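Brurkance Robot Builders forum > Schools and student projects > Dome lift task, anyone else doing this?

moth_in_a_jar
Right, our student club has picked the dome lift for its spring project and I'd love to hear from anybody who has tried it. The task is dead simple to say out loud: get the dome off its round base, take the bottle out, put the bottle down, dome back on. Two hand-held grippers, one person on each, and later on the recordings go into training the arms. We've got until the end of April and a room full of people who all think they're the best at it.
My question is whether to let both grippers go for the dome at once or have one holding the base still. We've been arguing over it for ages and I've gone hoarse.

petrolblue24
One holds the base. No contest. If you both go for the dome you end up pulling against each other, and the sides are curved so the pads just creep upwards.

Stergiou
Disagree with petrolblue, sorry! We did a whole term of this with our second years and two on the dome was far smoother once people had practised together. The first week was horrible, I'll give you that. But holding the base teaches the arm to lean on something that might not be there next time.

petrolblue24
It's a base. It's always there. The dome is sitting on it.

Stergiou
Not if they swap it for a tray, as they did to us.

moth_in_a_jar
See, this is exactly the argument we have every session, word for word. I'll put up a few from the grippers so you can see how we've got the table set up. Shout if anything looks daft.
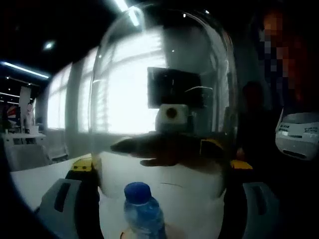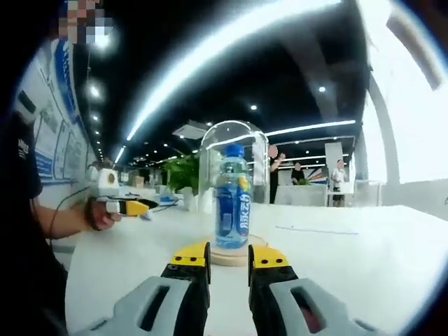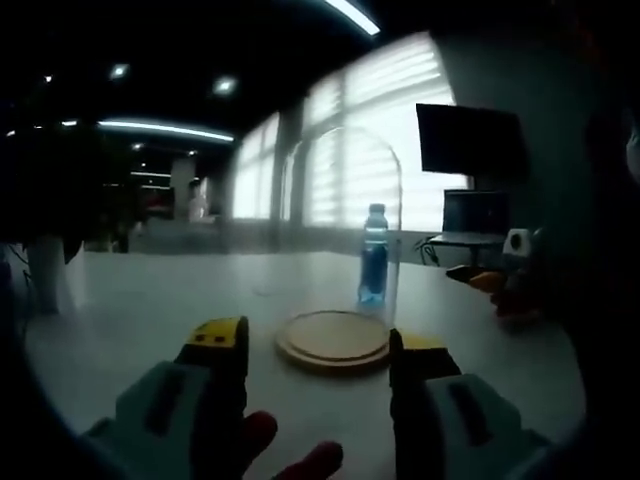
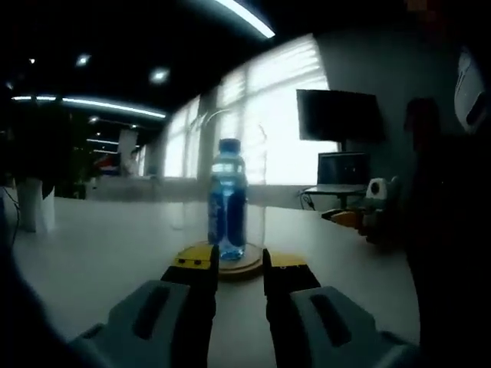 Bottle, dome and white table, from the gripper side
Clunero Club Newsletter, Issue 24, p. 2

moth_in_a_jar
(Sorry, the newsletter line came along when I copied them over from our club pages. Leave it, I can't edit on my phone.)

tinned_peaches
Ooh, nice big windows. Do you get trouble with the light, though? Ours was fine in the morning and then by 3 in the afternoon half the recordings were white mush. In your third one the blinds have all that daylight coming through and the dome is just a thin outline against it. I'd turn the table so the windows are off to one side.

moth_in_a_jar
We talked about that! Wumpini Wumbei, who runs our sessions, wants the light left alone so the training data has some bad light in it. I can see her point, but I'm the one who has to go through the recordings afterwards and mark when the dome leaves the base – and with clear plastic or glass against a bright window that is a miserable evening.

tinned_peaches
She's right and you're right. Do half and half?

Wumpini_W
Hello, I've been told I'm being quoted. I do want mixed light, yes. What I don't want is mixed starting positions, and people keep nudging the base between goes and calling it variety. If we move it, we move it on purpose and write it down.

moth_in_a_jar
Told you she'd turn up.

Stergiou
How many goes have you got so far?

moth_in_a_jar
1,226 recorded, and 194 of those thrown out. Mostly people starting before the recording did, plus a batch where the second person on the dome just sort of hovered. I don't mind a fumble being in there if they recover from it, but hovering teaches it nothing.

petrolblue24
194 is a lot to bin. Are you checking them as you go or all at the end? We check at the end of every session, before anyone is allowed a biscuit, and it has cut our rubbish ones right down.

moth_in_a_jar
All at the end, up to now. I do like the biscuit rule.

Stergiou
I'd keep the hovering ones in a separate folder. We binned ours and then the Tristia entry form asked for failed tries as well as good ones, and we had to sit there failing on purpose for a whole afternoon. Very hard to fail naturally, by the way. Everybody overacts.

moth_in_a_jar
Oh no. They're still in the recycle folder, I'll fish them out tonight. Thank you!

petrolblue24
Still think one of you should hold the base.

Wumpini_W
We'll run both ways next session, same pairs, same number of goes each, and I'll post what we get. Petrolblue, if yours wins I'll say so on here.

petrolblue24
Screenshotted.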